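Laborbuch, Testreihe Handgreifer Livine (Leihgerät von Himadis)
März, Eintrag ab 14:10 Uhr
Am Tisch: Eustaquio Robles, ich schreibe mit (E. Quintero)

Der Livine macht richtig Spaß! Ausgepackt, Kabel dran, und nach 2 Minuten hatten wir das erste Signal. Heute nur Folienverpackungen, also das Zeug, an dem der alte Fallent ständig gescheitert ist. Angefangen mit dem großen gelben Beutel, Backe seitlich angesetzt.

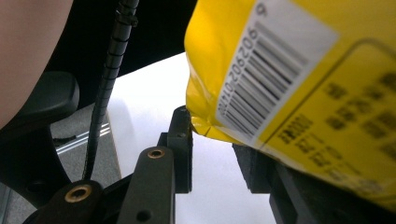

Gelber Beutel am Greifer, Etikett mit Barcode auf der Folie.

Die Backen geben schön nach, und die Messingeinsätze in den Armen gefallen mir sehr, da lässt sich bestimmt was Eigenes anschrauben. Griffe bisher: fast 200, Ziel laut Plan 215. Danach hochkant geklemmt, mit der verdrehten Spitze nach oben.

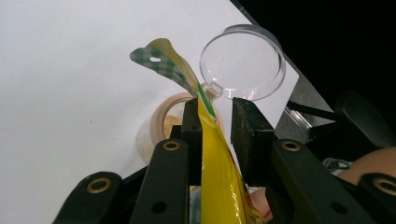
Haltung und Kabel

Eustaquio nimmt das Gehäuse in die linke Hand und stützt unten mit der rechten. Liegt so viel ruhiger als einhändig. Das Kabel bitte immer links in einer Schlaufe führen. Filali fragen, ob es den Stecker auch gewinkelt gibt.

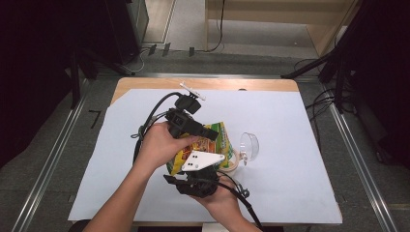 Zweihändig über dem Papierbogen, Snackbeutel zwischen den Backen.

Offen: Preis für ein zweites Paar Backen, Klarsichtdeckel als nächstes Objekt. Von mir aus behalten wir das Ding!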